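Trurkier Hand Grippers: Build and Set-Up Guide

Section 6. First practice with the pair

Revision 2025-08-30

By now you should have two finished grippers on the bench, both opening and closing without any grinding, and you have probably already picked up every pen and coffee mug in the house with them. Good! Everybody does. This section takes you from that stage to handling cloth, which is a good deal harder and a lot more fun. Set aside an evening for it, and please read through to the end before you start, even if (like me) you normally skip straight to the steps.

What you will need

Both grippers, fully assembled as in Sections 3 to 5
The 2 mm hex key from the Uvham hardware bag
A soft, dry paintbrush for the pads
A bed or a big table you can walk around on at least two sides
Something quilted, a throw or a thin comforter, clean and dry

Checking the linkage

1. Hold one gripper with the fingers pointing away from you and squeeze it slowly all the way shut. The two pads should meet along their whole length. If they touch at the tips first, go back to Section 4 and reset the outer bars before going any further.

2. Let go and watch both arms swing open. They should move together. If one side lags, back its outer pivot off by a hair with the hex key, try again, and keep at it in very small turns.

3. Brush out the ridges of the pads. Lint packs into them faster than you would think, and a packed pad slides on cotton.

4. Open and close the gripper 100 times. Yes, really! Put some music on. The joints are stiff when new and they loosen up nicely over that first run, after which you should check the pivots once more. Now do the same with the second gripper.

CAUTION: Keep your free hand away from the gap between the inner and outer bars while you squeeze. It closes completely and it will nip you.

Lifting a quilted cover

5. Spread the cover over the bed and leave it a little rumpled. A perfectly flat cover is harder to get hold of, and you can save that for another day.

6. Pick a corner. Bring the first gripper in low with the fingers open, one pad on each side of the fabric, and close until the corner folds up between them. You want a small, narrow pinch. A big mouthful of padding feels safer but tends to squirm out once there is any weight on it.

7. With the corner held, reach across with the second gripper and take hold of the cover farther along. Lift and draw the two apart gently until long ridges rise between your hands, then stop there. Pulling harder only strains the stitching and your wrists.
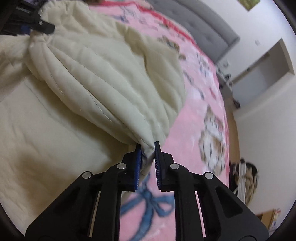

8. Hold for a slow count of 10, then lower both hands together and open the near gripper first. If the corner clings to a pad, turn your wrist slightly and it should drop free.

9. Repeat from the other corners, walking around the bed as you go. Swap hands halfway through.

NOTE: Padding takes up a lot of the finger travel. If you built the short-handle version from the Marquez drawings, you may find your hand is nearly closed before the pads bite. Move the stop screw in by one hole, as shown on the sheet that came with your bars.

CAUTION: Do not practice on anything with beads, loose knit or fringe. The pad ridges catch threads, and you will be sitting there with tweezers for the rest of the night.

When you are done

10. Brush the pads again, wipe down the bars, and store both grippers open so the pads keep their shape. Replacement pads are bag 76 in the Tuvus parts list, and they go on exactly as the first set did.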